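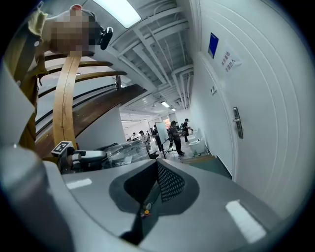 The corridor outside the test room, seen from the hand-held gripper. The door with the lever handle is on the right.

Gramthorpe pits two grippers against one door

The automation lab at Gramthorpe spent much of February finding out which of two hand-held grippers is better at opening a door. Both were bought to record people doing ordinary jobs so that a robot arm can copy them later. The door, which has a plain metal lever, was bought to keep out drafts.

Each gripper got 100 tries at the handle, in the hands of the same small crew. The Starell, the heavier of the two, gave usable recordings on all but 9. The Mazza did worse, mainly when the user's wrist turned farther than its finger tracking could follow – a problem the brochure covers with a photo of someone picking up an apple.

"The Mazza is nicer to hold, and everyone reached for it first," said Noemi Bellini, who ran the comparison. "Then they looked at their recordings and reached for the Starell."

Both tools use a wide fisheye camera, and both cameras did well under the corridor's ceiling lights. They also took in a good deal of the corridor. Bellini's notes list "people at whiteboard" as a test condition, between "door locked" and "low battery."

The arm that is meant to learn from all this, an Eltport, has so far been shown only the Starell recordings. It pressed the lever down on its first morning and then held it there until lunch, as nothing in the training set had covered letting go. More recordings have been made – over 100 of them, all of letting go.

The lab will keep the Starell for door work and use the Mazza for drawers, which start next month. The drawers have been warned.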